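Moved apartments in May and I have opinions about moving. A thread, mostly so I can stop telling my coworkers.

1/ The first thing you learn is how many bags you own that contain only other bags. I had a tote from the Temmont farmers market holding four smaller totes, one of which held a receipt for the first tote.

2/ The movers quoted me $425 over the phone. Then a man came to my place, looked at the bookcase, looked at me, and the quote became $700. I don't know which of us he was charging extra for.

3/ Sheehan Street to Flisow Avenue is 22 blocks. You would think distance matters in moving. It doesn't. Once the couch is in the stairwell you might as well be going to Portugal.

4/ Boxes. The moving place sells a "one-bedroom kit" of 30 boxes. I bought it feeling smug. I used all of them on the kitchen and the closet with the sheets in it, and went out that night to beg for more behind the liquor store.

5/ Liquor store boxes are the best boxes, by the way. Sturdy, free, good size for books. The only downside is your new neighbors meeting you for the first time behind a wall of gin cartons. I have not been invited to anything.

6/ Labeling. Box one said KITCHEN – BAKING PANS, MEASURING CUPS, GOOD KNIFE. By midnight I was writing STUFF. The last box says NO. I still haven't opened NO.

7/ Everyone tells you to pack a first-night bag with a toothbrush, a towel and clean underwear. I packed one! It went on the truck first, so it was behind everything I have ever owned.

8/ The old landlord kept part of my deposit for "wall condition." The walls were that color when I got there. I have pictures, which I emailed, and he wrote back "thanks."

9/ Then there is the junk drawer. You can't sort it before a move, because you're tired, and you can't sort it after, because you're tired in a different kitchen. So the whole thing gets tipped into a container and travels as is. Mine had dead batteries, a key to nothing, soy sauce, and an Allen wrench from every desk I ever gave up on.

10/ I now have two junk drawers. The new place came with one already started. Rubber bands, a takeout menu for a place called Boltent Noodle that closed years ago, one birthday candle. I added mine to it out of respect.

11/ Reaching in for the tape measure is the same every time. You go in from the side, you feel around, you come up with some other thing.
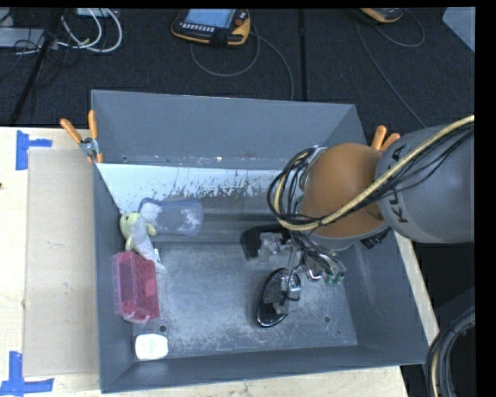
one small black thing, everything else over by the wall

12/ Still unaccounted for: the can opener, the shower curtain rings, the left half of a pair of bookends. Found, without looking: three tape guns.

13/ Rent here goes up when the lease is up, so I'm keeping the gin boxes. They're flattened behind the couch. The couch, for the record, does not fit where I said it would.

14/ Update, I opened NO. It was extension cords and a colander.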